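Stareo voice control project
Progress report to the Vunirbridge Fund
Prepared by Madalena Cunha, project lead, Kinadel
14/04/2022

Dear Napaporn,

We're really happy with how this period went, and I'll try to keep the good news in some kind of order! The short version is that Stareo now hears its wake word in a noisy kitchen far more often than it did when we last wrote to you in January, and it does so on the same cheap microphone board we started with. No new hardware, no cloud connection.

Wake word

The big change is in how we deal with sound coming from the speaker itself. Before, when music was playing, Stareo had to pick your voice out of its own noise. Now it knows what it is playing and takes that away first, before it listens for the word. In our January test set it caught the word 64 percent of the time with music on. With the new build it catches 91 percent, using the same recordings and the same volume levels. I ran it again on a clean machine because I didn't quite believe it, and got the same number.

False wakes are down too, though less sharply. The TV is still the main culprit, and cooking shows are the worst (lots of short, bright speech over clattering pans). We have a list of phrases that trip it and we're retraining on those now.

Home trial

We have 413 hours of listening logs from the homes in the trial, all of it stored on the devices and handed over by the households at the end of their turn. People have been generous with their notes. Several asked for a way to say "quieter" without the wake word at all while a timer is ringing, and that is such a good idea that we've already built a rough version. It works for timers and alarms only, and it stops listening as soon as the ringing stops.

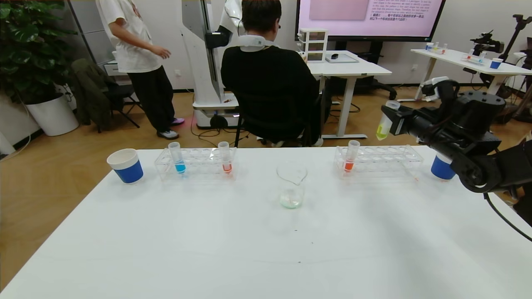
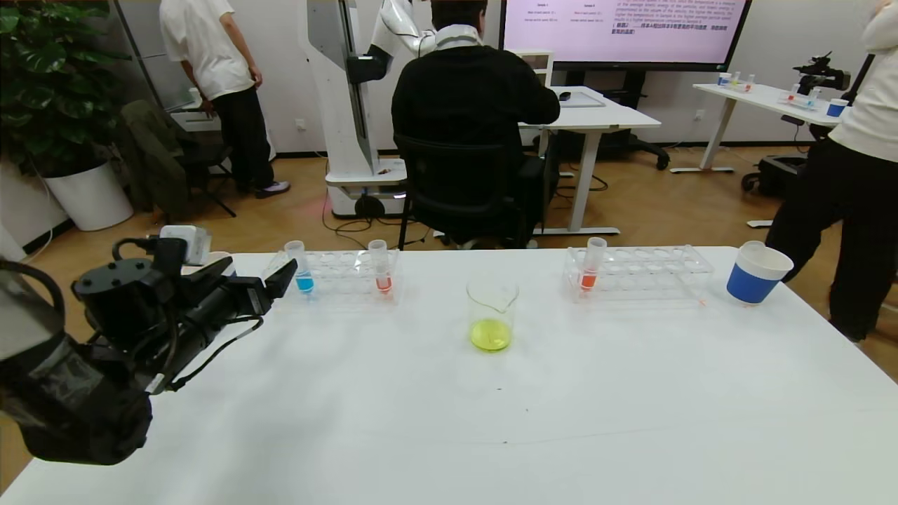
The other request we keep hearing is for a physical mute switch that really cuts the power to the microphones. We had planned a software mute with a light. After reading the notes we changed our minds, and Šimkus, who make our cases, have quoted us for a sliding switch on the back. It adds a little to the cost of each unit and I think it's worth every cent.

What went less well

Accents. Stareo still does worse with speakers who learned English later in life, and the gap has closed only a little. We need more recordings, and more varied ones, and we were slow to start collecting them. That is on me. The consent form is now out in 5 languages and the first recordings are coming in, so I hope to have a proper comparison for you in the next report.

Battery life on the portable version is also short of the target. The echo removal keeps the processor busy whenever music plays, and we lose about two hours per charge. There is room to trim this — we haven't tuned the code for power at all yet.

Money

Spending is on plan. We moved a small amount from travel to case samples, as agreed by email, and nothing else has shifted between lines.

Next steps

We'll finish the retraining on TV speech first, then order the cases with the new switch. After that the second group of homes gets their units, and they'll be the first to try the timer commands. If you'd like to have one in your own kitchen for a couple of weeks, please say so and I'll set one aside!

With thanks,
Madalena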